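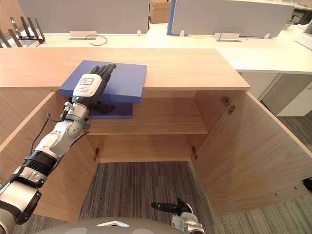
Re: [clerkwood-office] What to do with the low cabinet

Date: December 9, 2024
List: clerkwood-office

Hi all,

Catching up on the cabinet thread now that the move to Clerkwood has calmed down a bit. Quoting the earlier message so we're all on the same page:

> I opened the light wood cabinet this morning looking for the
> Traltach paperwork and gave up. Can we please decide what lives
> in there? I vote binders on the middle shelf and leave the bottom
> for things that are too heavy to lift. Also, do we keep the doors?
> They swing out right where people walk.

Yes to the middle shelf! I've been wanting that forever. It's the only one you can get at without crouching on the carpet, so whatever we grab most should go there. For me that's the blue stuff (the flat ones with Traltach and Joo in them), and I'd like those lying flat instead of standing up. When they stand they slump over, and then the papers curl, and then I'm the one pressing them under a dictionary.

Doors: please, let's keep them. I know they're in the way when they're both open, but I looked up what Vorton wants for the open version and it's $232, plus delivery, for what is basically our cabinet minus two doors. No thanks. If you open them all the way back against the sides you can get past fine. One of the hinges squeaks a little, I'll bring something for it.

I'm less sure about heavy things on the bottom. The old printer paper situation (24 reams, remember?) is the reason the last cabinet sagged. I'd rather keep the bottom for the big mailing envelopes and the roll of brown wrap, and let the paper stay in the supply closet where it's been perfectly happy.
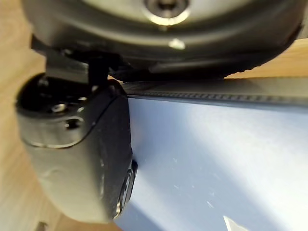
And before I forget, the top. The top is going to collect mugs and mail unless we're firm about it. At the old place I once found a utility bill from April under a plant. Could we agree it's for setting stuff down while you file it, and then it gets cleared? Same day, ideally.

Labels: I have a box of 1000 of the little white ones, so no need to order any. I'll do the Joo folders first, then Traltach. If you have a folder at your desk that belongs in there, just leave it on my chair and I'll put it in with the rest.

One more thing, the key. There were two taped inside an envelope when we packed and I've only seen one. If you've got the other, no hard feelings, just drop it in my tray.

Thanks everybody, this is going to be so much nicer!

--
clerkwood-office mailing list
Message 578 in archive
Reply to the list to keep the thread together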